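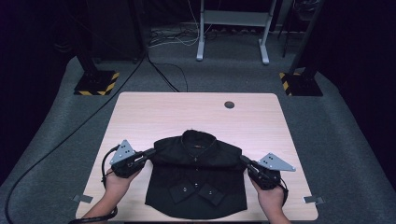 Black button-up, folded, collar at the top.

How I keep black clothes black

I wear a lot of black. It started with waiting tables in Busarstead, where the rule was black top, black trousers, no arguments, and I never really got out of the habit. For years I accepted that a black shirt had a few good months in it before it went that tired brownish grey, and then I'd buy another one. Then I worked with Funmilayo Akande, whose shirts were older than mine and looked new, and I pestered her until she told me what she did. Most of this page is her method, with some bits I've changed along the way.

What makes black fade

Part of it is dye coming out in the water, and you can slow that down but you can't stop it. The bigger part (on cotton, anyway) is rubbing. Every time a shirt tumbles round against a zip or a pair of jeans, the surface gets roughed up and tiny fibres lift. Those fibres catch the light and the whole thing looks paler, even when there's plenty of dye left in it. Sunlight does the rest, and so does detergent that hasn't rinsed out properly.

Before the wash

Wash it less. I know, I know! But a shirt worn for a couple of hours over a vest can go on a hanger by an open window overnight and be perfectly fine in the morning. Deodorant marks come off with a damp cloth if you get to them the same day.

When it does need washing, turn it inside out. Do up the middle couple of buttons so it doesn't turn itself back again halfway through, but leave the collar and cuffs undone. Buttoning all the way up pulls at the buttonholes when the drum spins. Empty the chest pocket. I once washed a black shirt with a paper receipt in it and was picking off white fluff for a week.

Sort by weight as well as colour. Dark towels do not go in with dark shirts, ever, and jeans get their own load. Fill the drum to the point where you can still get your hand in flat on top of the clothes.

The wash

Cold, or 30 if it's properly grubby. Use a liquid detergent, one made for darks if you like, though an ordinary liquid for colours has done me fine. Powder doesn't always dissolve in a cold wash and you get those chalky streaks down the back. Measure it! I used to glug it in and my shirts came out feeling stiff, and when I halved the amount they got softer and darker in one go.

My machine is an old Randby with a 23 minute quick cycle, and that's what most of my shirts get. If yours has a delicates setting, use that, with a slow spin. I skip softener altogether. It leaves a film, and on black you can see it as cloudy patches under the arms.

New shirts I wash alone the first time, in the sink, cold water, until the water stops looking like weak tea. Some people add salt or vinegar to "set" the dye. I've tried both and couldn't see any difference, so I've stopped bothering. A splash of white vinegar in a rinse is handy for shifting old detergent, mind you, but check your machine's manual first as some makers don't like it near the rubber seals.

Drying

Take it out as soon as the cycle ends, give it a good shake, and dry it inside out in the shade. I use a hanger on the shower rail with the shirt pulled straight along the button band while it's damp - saves a lot of ironing later. If you've only got a sunny line, put things out after four in the afternoon or throw a sheet over them. Tumble dryers are hard on black cotton. If I have to use one I go for low heat and take things out while they're still slightly damp.

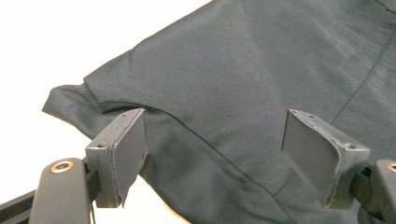

Can you iron black fabric without making it shiny?
Turn it inside out, use a medium iron and keep plenty of steam going. If you must press the right side, around the collar for example, lay a thin cotton cloth over it first and lift the iron instead of dragging it.

Bringing back a faded one

If the fabric is sound and it's only the colour that's gone, dye it. Nikau Maihi from my old work does a batch in his machine every March and takes in everybody's sad trousers. It works well on cotton, linen and viscose. Polyester needs a different sort of dye and a lot of heat, so read the label before you buy anything. The stitching is often polyester too, which means it may stay the old colour and show up against the fresh black. I quite like it.

The machine dye I buy is Plornus in plain black, from Dhillon on the high street. Weigh your clothes dry and go by the weight on the packet, and if you're over, use 2 packets. Stretching one always gives me a sort of charcoal. Put the clothes in wet and well shaken out so there are no dry folds for the dye to miss. Afterwards run the machine empty on a hot wash with a bit of detergent, wipe round the door seal, and for heaven's sake don't put anything white in next.

Putting it away

Hang it or fold it, it doesn't matter much to the colour, but keep it out of the sun. I had a black shirt on the back of a chair by the window for one whole summer and it ended up with a brown stripe across the shoulders that dye only half covered. If you do fold, make sure it's bone dry first, and give it a going over with a lint roller before you wear it, especially if you've got a cat.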